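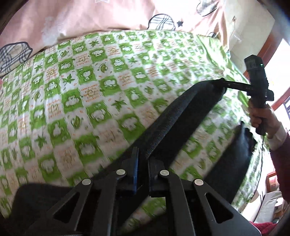 Spare room, finally done

Hello again! After a whole December of promising pictures of the spare room (and getting gentle reminders from my cousin Gunnel Boström, who wants to know where she'll be sleeping), I've put the page up. There's only the one picture so far, because the bedding was the part I cared about and the walls are still waiting for their paint. I'll get to them.

The quilt
Green and white checks, with little cartoon creatures on the green squares and maple leaves on a lot of the white ones. I wasn't looking for anything like it. I went to a shop in Undalitz for a plain gray cover, very grown-up, and came out with this under my arm and a big silly grin. It's so cheerful in the mornings!

The writing
Some of the white squares have curly orange-brown script on them, and as far as I can make out one of them says "A good luck day" over and over. I've decided that's what it says, anyway. Baltasar Cabello next door thinks it's a strange thing to sleep under. I think it's a lovely thing to sleep under — and he's welcome to bring his own blanket.

The pink
Pale pink at the head end, with dark gray line drawings and plaid cartoon shapes that could be bears or could be clouds. Gunnel says bears. I go back and forth. Pink with that leaf green was a bit of a gamble and I had the gray cushions from the living room standing by, but I like the two together more every time I walk past the door.

The wrinkles
Yes, I know. I did own an ironing board once, and it went to the Atwood Street yard sale along with the bread machine. I shake the quilt out, give it a tug at each corner and call it made. If you have a trick for getting fold lines out of a printed quilt without ironing, please write, I'd love to hear it.

Still to come
A reading lamp, a hook for the back of the door, and curtains that close all the way (the ones from the Welen apartment are too short and I refuse to hem anything else this winter). Then paint. I'm leaning toward a warm white, though my sister has mailed me 41 paint chips and every single one of them is yellow.

More pictures once the lamp is up.

Page updated 1/21/24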